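회사 소개

조소라(Josora) 그리퍼 비교 시험실입니다. 로봇 손 고르는 일 대신 해드립니다. 팔, 카메라, 제어기도 봅니다. 짧게 쓸게요, 다음 주 시험 준비 때문에 바쁩니다.

시작
웨카 헉스트라(Wilma Hoekstra)와 호아 르우(Hòa Lưu), 둘이서 창고 한 칸. 책상 하나, 중고 팔 하나. 처음 들어온 의뢰가 평행 그리퍼 두 종 비교였고 보고서는 네 쪽짜리. 그 의뢰처가 아직도 일을 맡깁니다. 사무실은 그레이브소프(Gravthorpe) 건물 2층으로 옮겼고, 지금은 다섯 명.

하는 일
- 그리퍼 비교: 평행형, 진공형, 손가락 교체형. 같은 물체, 같은 자세, 같은 속도.
- 팔 비교: 도달 범위, 반복 정밀도, 케이블 처리. 케이블은 꼭 봅니다. 여기서 제일 많이 고장남.
- 카메라: 손목에 다는 것과 바깥에 세우는 것. 시야가 손가락에 얼마나 가리는지.
- 제어기: 지연, 힘 제한, 비상정지 후 복귀.
- 시뮬레이션 사전 시험: 실물 사기 전에 가상 장면에서 먼저 돌려봄. 요즘 의뢰의 절반이 이쪽.

시험 방식
한 모델당 기본 파지 400회. 물체 목록은 의뢰처와 같이 정합니다. 둥근 것, 얇은 것, 표면이 울퉁불퉁한 것은 기본으로 들어감. 실패도 전부 기록하고 로그 원본 그대로 드립니다. 잘 나온 영상만 골라서 보내는 일 없습니다. 시뮬레이션 결과와 실물 결과는 표를 따로 만듭니다. 섞어 달라는 요청이 가끔 오는데 안 합니다.

제조사 돈은 안 받습니다. 비교 대상 장비는 사거나 빌려서 씁니다. 빌린 장비는 보고서 첫 장에 표시해요.

보르노(Borno) 프로젝트
사내 시뮬레이션 장면 모음. 지금 장면 155개. 벽, 선반, 쟁반, 잡다한 물건들이 들어 있고 카메라 위치를 바꿔가며 같은 동작을 여러 시점으로 뽑습니다. 작년까지 외부 시점만 썼는데 손목 시점을 넣고 나서 보고서가 두꺼워졌습니다. 손가락 끝이 어디까지 보이는지, 하우징이 화면 아래를 얼마나 먹는지, 이런 건 숫자보다 그림이 빨라요. 누적 실행은 1240회. 6월에 장면 더 추가할 예정임.

페트렌코(Petrenko) 보고서
장기 과제. 손가락 형상만 바꿔가며 비교하는 건데 끝이 비스듬한 것, 네모난 것, 패드 붙인 것. 중간본은 의뢰하신 분들께만 나갔고 최종본은 홈페이지에 올릴게요. 60쪽 안으로 줄이는 중인데 잘 안 줄어듦.

사람들
윌마 헉스트라 - 대표. 견적, 계약, 전화.
호아 르우 - 시험 설계. 물체 목록은 이분하고 상의하세요.
보글라르커 쇼모지(Boglárka Somogyi) - 시뮬레이션 장면 제작, 렌더링.
오거스티나 안사(Augustina Ansah) - 카메라 보정, 데이터 정리.
라위리 매캘리스터(Rawiri McAlister) - 제어기, 배선. 납땜도 함.

의뢰하시려면
문의 양식에 장비 모델명, 잡을 물체, 원하시는 날짜 적어 주세요. 물체는 사진보다 실물이 좋습니다, 택배로 보내주셔도 됨. 답장은 보통 오후 4시 이후에 몰아서 나갑니다. 견적은 무료. 방문은 미리 연락 주시고요, 시험 돌아가는 동안에는 안전 울타리 안쪽으로 못 들어가십니다.

비밀유지 계약 가능. 양식 있으시면 보내주시고 없으시면 저희 걸로 합니다. 세금게산서는 월말에 발행.

작업 장면
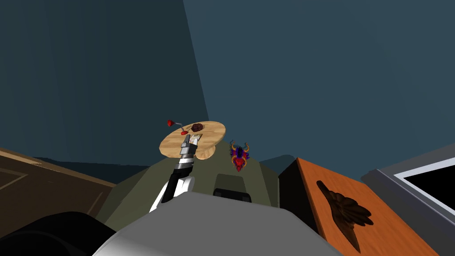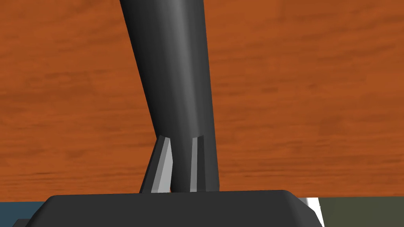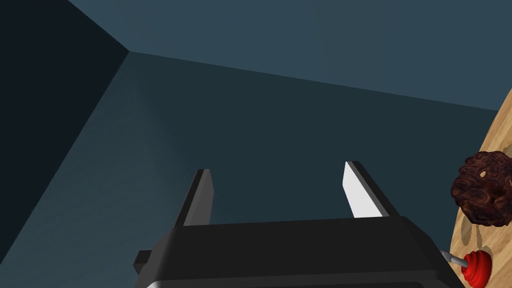 세 장 모두 시뮬레이션 화면. 마지막은 손가락을 벌린 평행 그리퍼, 오른쪽에 나무 면과 빨간 물체.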